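Thursday, September 17, 2020

The Great Sock Drawer Reckoning

So I finally did it. I emptied every drawer, shelf and shoebox in my bedroom onto the bed, which meant I had nowhere to sleep until it was sorted (great motivation, would not recommend starting at 9 pm).

My friend Despina has been after me to do this for ages. Her rule is that you can't put anything back until you've held it and said out loud where it's going to live. I felt very silly talking to a scarf, but by the third scarf I was kind of into it!

The final count on socks was 51. Fifty-one single socks, no partners. I kept 2 of them for dusting and let the rest go. I also found my old library card, a birthday card I never mailed to Hsin-yi (sorry!!) and the charger for a phone I haven't owned since college.

What helped most was having one big empty container for the "I don't know" stuff. Mine is an old plastic storage tub, wide and shallow, so I could see everything at a glance and nothing sank to the bottom to be forgotten. My last attempt used a tall laundry hamper and, well, some of those things are probably still down there. 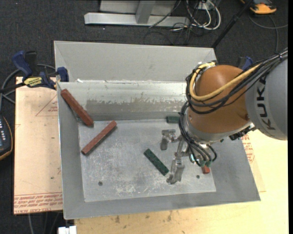

A big gray metal bin and a KUKA arm reaching in.

Anyway, the "I don't know" tub. I gave myself until the weekend to decide on everything in it, and I've been picking away at it with my morning coffee. The jeans that almost fit are gone. The ugly sweater my aunt knitted stays – I wear it every November and I'm not taking questions.

Next up is the hall closet, and I'm already dreading it. There are coats in there I'm pretty sure came with the apartment. Lok-yiu has offered to come over and be ruthless on my behalf if I make dumplings, so I guess I'm making dumplings. If you have a good trick for storing winter boots, please leave it in the comments!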